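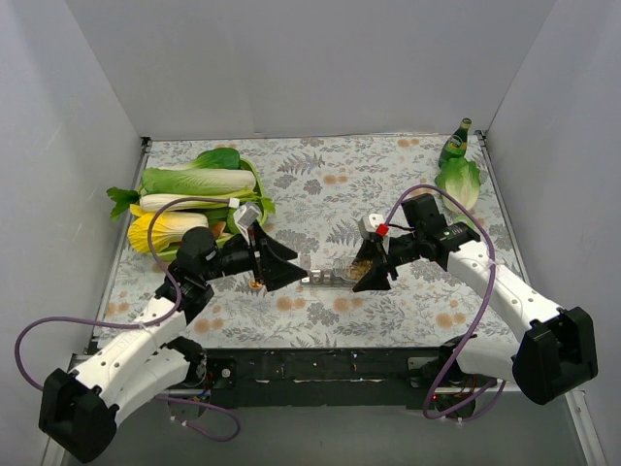 4 Setting up the two-arm table cell

This section covers cable dressing, the camera modules, the table cloth and the reach check for the Gisska two-arm cell. Mounting the arms to the front beam is covered in section 3. Do not start here if the base fasteners have not been tightened and marked.

4.1 Before you begin

CAUTION: Switch off both arm supplies at the Redotex power unit before you touch any cable. The arms have no brakes and will drop when power is removed. Support each forearm by hand until it rests on the table.

You will need:
2.5 mm hex key
Side cutters, flush type
White cable ties, small
Lint-free cloth
Gisska set-up software, build 988 or later

4.2 Dressing the camera cables

Each gripper carries one camera module with its own purple cable. The left and right cables are the same length and can be swapped.

1. Push the plug into the camera module until it seats. Do not use the latch to pull it in.
2. Lead the cable back over the wrist in an open arch. Leave enough slack for the wrist to turn to both end stops.
3. Fasten the cable to the forearm with one tie. Pull the tie snug, then check that the cable can still be turned under it with two fingers.
4. Let the cable fall in a wide loop on the outer side of the elbow. The loop must never pass between the elbow housing and the front beam.
5. Bring the end around the base and tie it to itself below the table edge.
6. Trim the tie tails flush. Cut tails have sharp corners - collect them from the table before moving on.

NOTE: A loop that looks too large with the arm folded is usually correct with the arm extended. Check it in both positions before shortening anything.

4.3 Fitting the cloth

The cell can be run with a bare top or with any of the printed cloths from the Skarkholm set. The cloth must lie flat to the side rails and must not cover the corner brackets.

1. Move both arms to the parked position.
2. Lay the cloth from the back wall forward and smooth it toward the front beam.
3. Press the side edges down along the metal strips.
4. Run a hand over the center area. Any fold there will catch a fingertip of the gripper.

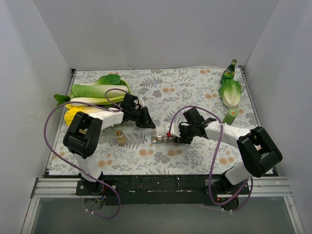
4.4 Reach check with items on the table

Run this check after every cloth change and after any work on a wrist. Place the bulky items first, toward the back corners, and keep the center free for the container to be handled. Tall items such as bottles go at the back.

1. Restore power and wait for both arms to report ready.
2. Select Yap from the check menu. Yap is the slow paired motion and runs at reduced torque.
3. Set the step count to 15 and press Start. Keep one hand on the stop button.
4. Watch the gap between the two grippers as they close in on the center. The fingers may come near the container from both ends but must not touch each other.
5. Watch the outer loops. If a cable drags across an item, stop, park the arms and return to 4.2.
6. When the motion ends, read the wrist offset for each arm. A value of 17 or less is acceptable. Above that, repeat the wrist zeroing in section 3.

CAUTION: Do not reach between the arms to straighten an item while Yap is running. Press Stop first.

4.5 Routine care

Every Wednesday, or after 199 run cycles, whichever comes first:

Wipe the gripper fingers and the side rails with a dry cloth.
Check the ties on both forearms. Replace any that have slipped.
Check the exposed wires at each base for nicks. Small scuffs on the front beam are normal wear and need no action.
Remove fresh produce and shake out the cloth. Wash it if it is stained.

If a camera picture flickers only when the wrist turns, the plug is the first thing to check. Reseat it with the power off. If the fault stays, swap the left and right cables. A fault that moves to the other arm is in the cable; a fault that stays is in the module, see section 6.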